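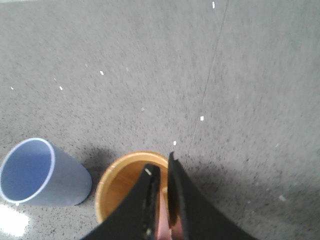 Georges Farah thinks I am being unfair to the floor. He told me at the bench that speckled gray is what every workshop ends up with, that it hides dirt, and that hiding dirt is the point. My answer is that a floor that hides dirt is a floor where you find the dirt with your socks.

October, 4:40 pm. Floor notes, back room at Brollside.

Small white bits again. On this pattern they show up fine if you look straight down and disappear if you stand at the door, so "looks clean from the door" is not a test and I would like us to stop signing the sheet on the strength of it. Da-eun Jin says they are paper. Nabil says chips off the filler. I picked up 2 and rubbed them between my fingers and I'm not convinced either way. One squashed a little. The other didn't.

Light blue cup was on its side on the floor. White rim, darker blue inside. Picked it up, no crack that I could find, put it on the shelf over the sink. If the plan is still to keep cups off the floor by asking people nicely, I'd say the plan has had its chance.

The seam. Didlow's man said on the phone that a faint line between sections is cosmetic and won't take in dust. Maybe. I ran a fingernail along it and felt nothing for most of the way, then a slight lip near the sink end. Not enough to catch a broom. I've put a pencil tick on the baseboard where the lip starts so we can argue about it later with something to point at.

Tried the Tultano sweeper, the flat one with the rubber edge. 5 passes, same direction. It moved the big crumbs and left the little ones, and it left a smear near the drain that I had to go over with a rag. The leaflet says one pass. The old broom did better in 2, with the window shut.

Not buying the Lacson mat at 279 until someone shows me one that has been walked on for a winter.

To do: empty the dustpan BEFORE hanging it up. Ask Nabil which filler he means.

Shares 5

Search notes Go

Comments

Ljubica Janevski
The bits are from the foam packing, I'd put money on it. Try a damp cloth, they stick.

Georges Awwad
Foam wouldn't give you one hard one and one soft one. Also who hung the broom bristles down

Nabil Fakhoury
The white filler, top shelf, lid doesn't close.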